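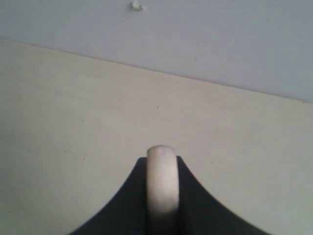 Cerel arm list - message view

Home | Archive | By thread | By date | Search | Subscribe | Log in

Subject: Re: gripper says closed, isn't closed (long, sorry)
List: cerel-arm-users
February

Hi all,

Picking up the thread on the false "closed" readings, because we've now had the same thing happen in our shop in Mendville and I think I've found at least half of the cause. The picture I attached is from the wrist camera, with the cream finger standing up in front of the beige panel. You'll see that from this view you get one finger and no second one to compare it with, and that turns out to matter for what follows!

First, the message I'm answering, trimmed a bit:

> We run the wrist camera plus the position readout on the gripper
> and trust the two together. Last week the readout said the fingers
> were closed on a part, the arm lifted, and the part stayed on the
> bench. It did this on and off all morning. No error, no warning
> light, nothing in the log except a normal grip. We swapped the
> cable and it was fine for a day, then it came back. Is anyone else
> seeing this, or is it our unit? I don't want to send it in for
> repair if it's a setting. We also had one close call where the arm
> moved off at full speed because it thought it had hold of
> something, and I'd like to know how people are guarding against
> that.

So, it isn't only your unit. Ours did it too, and we didn't have to touch the cable to make it come and go. (I'd be a little suspicious of the cable as the fix, by the way. When you swap it you power the whole thing down, and in our case a power cycle alone bought us a few good hours.)

What we do here is pretty dull. The arm picks small molded covers out of a tray and sets them in a fixture, 1075 of them on a good shift. The gripper is supposed to stop at a reading of 180 with a cover in it. With nothing in it, it should run on to 185 and raise a missed grip. Five counts between "got it" and "got nothing" - that's a skinny margin, and I set it, so I can't blame anyone else.

Well, it drifted. After a long warm run the empty gripper was stopping at 180 as well, and the program took every miss for a good pick. I found that out by jogging the arm away from the tray, over near the panel, and closing on air over and over while I wrote down the numbers. Cold, it read what it should. After lunch it didn't. I did 100 closes in a row to be sure I wasn't chasing one bad reading, and by the end of the set it was wrong more often than right.

Now the camera part. I had assumed, like you, that the camera was our backup. But the check we had written looks for a pale shape near the middle of the picture and calls that "part present." Go look at the attachment again. The fingertip is pale, it's rounded, and it's sitting very close to the middle. The beige behind it is only a bit darker and warmer. Our covers are off-white. So the check was passing on the finger! I'm still a little embarrassed about that one. It had been saying yes to everything for as long as we'd had it, and it only looked good because the position reading was doing all the work.

There's a small gray smudge on the tip as well. I wondered for a while if the pad was wearing and throwing off the stop point, but I cleaned the pads and redid the set and got the same drift, so I don't think it's that.

What we've changed so far:

- The gripper re-homes after every tray. It costs a few seconds and the drift hasn't built up since.
- The camera check now compares against a stored picture of the empty gripper, and has to see a difference before it says there's a part.
- After any grip, the first bit of travel is slow. Full speed only comes on when the camera agrees.
- If the reading and the camera disagree, the arm stops where it is and waits for a person. No retry.

On your close call: please do the slow travel thing before you do anything else, even before you find the fault. We used to have an automatic retry and I took it out completely. An arm that thinks it's holding a part will head for the fixture, and somebody clearing a jam over there won't be expecting it. And lock it out before you put your hands near the fingers, even when the readout tells you they're open. That readout is the very thing we've stopped believing.

What I still don't know is why it drifts. My guess is the homing reference shifts as the drive warms up, but I haven't proved it. The folks at Tastberg who sold us the arm asked for a log with temperatures in it, and I'm putting that together now. If you have a Türkmen controller on yours, could you tell me whether you see the same thing? Ours is the stock one and I'd love to rule it in or out.

Also, could you post your own open, closed and empty numbers? I'd like to see whether your margin is as thin as mine was. I'll write back when I hear from Tastberg, good news or bad.

Thanks for starting the thread - I'd have gone on blaming the tray.

Print this message | E-mail this message

Recent on this list:
Re: gripper says closed, isn't closed
Homing after a hard stop
Wrist camera focus, how close is too close
Replacement finger pads, where to buy
Slow travel zones and cycle time
Türkmen controller, first setup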